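Jiltano (software)

Jiltano is a task-level control and planning package for two-armed robots with multi-fingered hands. It was written at Rurcombe and is used mainly for tabletop work in which the robot must pick up a tool and apply it to a second object. The current release series is dated July 19, 2019. The package runs above the motor controllers and does not replace them.

Overview

A Jiltano task is stored as a plain text file naming a tool, a target and a contact rule. The planner expands the file into a sequence of stages: locate, approach, grasp, carry, align, contact and withdraw. Each stage has an entry test and an exit test. If an exit test fails, control returns to the last stage whose entry test still holds.

Perception

Object poses are estimated by a separate module, Aasen, which takes colour images from a head-level view and a lower view. The two estimates are merged before planning. Clear bottles and crinkled packets are handled as coarse volumes to be avoided, as their outlines are unreliable. Boxes and tools are fitted to stored shapes. The default library holds 715 shapes, of which 22 are hand tools.
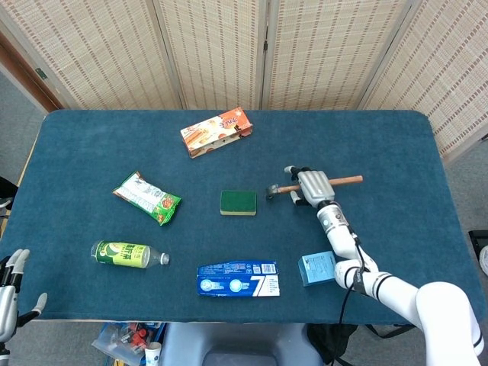
Hammer held level by the right hand, with a sponge as the nearby object.

Grasp planning

For handled tools the planner scores grasps by their distance from the head of the tool, the clearance of the fingers from the table, and the range of wrist motion left after lifting. A grasp close to the head reduces the turning load on the wrist but shortens the reach. The weighting between the two is set in the task file. The idle arm is treated as an obstacle unless the task gives it a role.

Contact control

During the contact stage the arm changes from position control to a compliant mode. The tool is lowered along a fixed line until the estimated force passes a threshold, which may be set at up to 40 newtons. Soft targets such as foam need a lower threshold and a longer settling time, because force rises slowly as the material gives way.

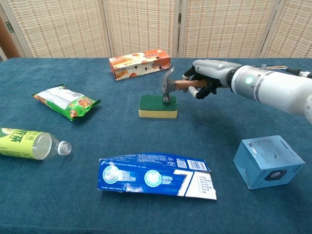
Hasten remarked on the project's mailing list that the settling time ought to be worked out from the slope of the force reading, and that a fixed value per material only moves the guesswork into the task file. The August update added slope-based settling as an option, switched off by default.

Tooling

A replay viewer shows joint positions, stage changes and merged object poses on one time line. Logs are split into files of 8 minutes each. Task files can be checked offline against a recorded log, although contact forces are not simulated in this mode.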